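4.2 Colour and perceived room size

Participants in the Stornel survey were asked to judge the width of rooms that differed only in wall colour. Of the 121 who replied, most judged dark rooms to be narrower than pale ones of the same plan.

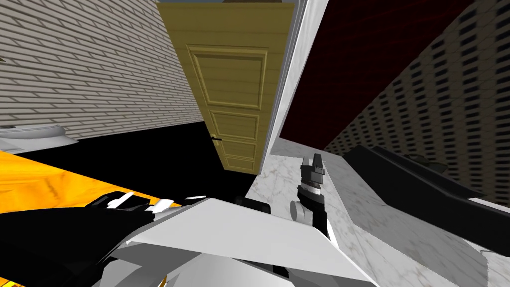
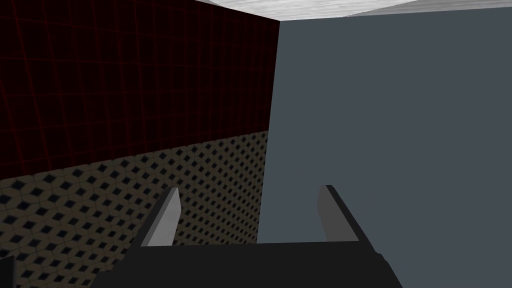
Figure 3. Interior views with dark red or maroon wall surfaces.

Kotian and Jansen reported the same effect for painted plaster, but did not test patterned finishes. Pattern may matter as much as colour. The thin red grid on the maroon wall in the second view gets smaller towards the corner and so gives the eye a measure of depth that plain paint does not. We therefore coded gridded walls separately. Answers for these varied more, and the 20 respondents who had worked in decorating were left out of the comparison in Table 2.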